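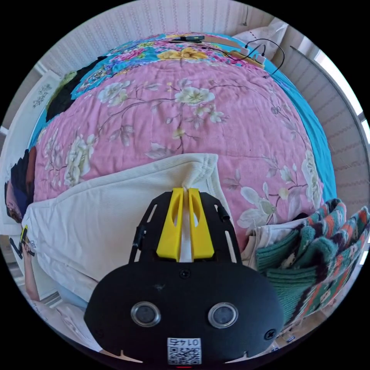
*Cream rib, item 2866, spread on the bed. Seamed band along the top edge, label at the far left.*

**January, 14:20, back bedroom, Prukdale**

Folding afternoon! I've been looking forward to this one. The Flurelska box has been sitting in the hall since before the holidays and the cream rib was right at the top of it, so it goes first.

I do love a fine rib. It has a direction to it, you can see at once if you've pulled it crooked, and it will tell you where it wants to fold if you let it lie for a minute. The trouble is that it also bunches. Lift it by one point and the whole thing closes up on itself like a curtain, and then you have to start again from flat. One corner is doing that already.

Still using the bed for big pieces. The cutting table is the better height for my back but it's too slippery for knits, they creep away while you're smoothing the other end. The bedding holds them. The one thing against it is the pattern, which is lovely to look at but makes it hard to find a straight line by eye. With cream on top it's no bother at all, you can read the outline from the door. I wouldn't try it with the printed cotton.

**Method, as it stands today**

1. Lay the piece out with the band across the top. Don't tug the band to get it straight. Stroke it, from the middle out.
2. Find the label and keep it on the left. Same side every time, then whoever picks up the pile after you knows which way round things are.
3. Open out the rounded corners with a flat hand.
4. Small pinch for lifting, just enough to catch a fold of cloth, and take it at the band where there's a seam to hold on to. A pinch in the open rib stretches it.
5. Two ends together. Bring them over low, close to the bed, and let the ribs meet the ribs.
6. In half again the other way, press the air out, done.

Step 4 is new and I'm very pleased with it. Mélanie Caron suggested it when she was over from Cormier, she had been losing hems on her own knits for ages by grabbing them anywhere handy. The seam takes the weight and the rib underneath hangs more or less square. I went back and tried it on the grey one I'd given up on (item 738, the heavy one) and it folded flat on the second go. Second go!

She and I still disagree about step 5. She folds top to bottom first and I go end to end. Her way gives a neater front edge on the shelf. Mine keeps the band from getting a crease straight across it, and a creased band on a rib takes forever to relax. Mélanie, if you're reading this, I'm willing to be talked round, bring a cardigan.

**Things I noticed and want to keep**

- The left portion widens and then curves down, so the two sides don't mirror each other when it's lying like this. Worth turning the wide part in a little before the first fold or it pokes out at the side of the packet.
- The right edge wants to run off on the diagonal. Stroke it back towards the middle before lifting anything.
- A pale knit shows every bit of fluff from the cloth under it. Lint brush lives on the windowsill from now on, please put it back there.
- Window light in the early afternoon is the best for rib. It comes in low across the bed and every line stands up. By four it's gone and I end up guessing.

**Storage**

Folded size should suit the Osano drawers, the 16 cm deep ones, if we stack knits on their own and keep the woven things out. I want the bands facing front so that the piles can be told apart without lifting them. Tissue between the creams and anything dark, I don't trust the navy.

Item 3304 is next in the box. From the list it's another rib, a wider one, and I'm curious whether the seam pinch works as well when there's more stretch in the cloth. My guess is that it wants the pinch nearer the corner. We'll see.

**15:50**

Quick addition before the light goes. Tried three different first folds on an old tea towel to settle the end-to-end question and learned nothing, a tea towel is far too well behaved. Need a proper knit scrap. There's a sleeve in the mending basket that nobody has claimed, I'll unpick the cuff and use that.

Also, can we please get a second set of drawer tags? The old ones have gone soft at the corners and I can't read my own sevens.

To do:

- [ ] Tissue, the wide roll
- [ ] Drawer tags
- [ ] Ask Mélanie how she treats a band that's already creased
- [ ] Sleeve from the mending basket, unpick cuff
- [ ] 3304 on the bed, start before two o'clock for the light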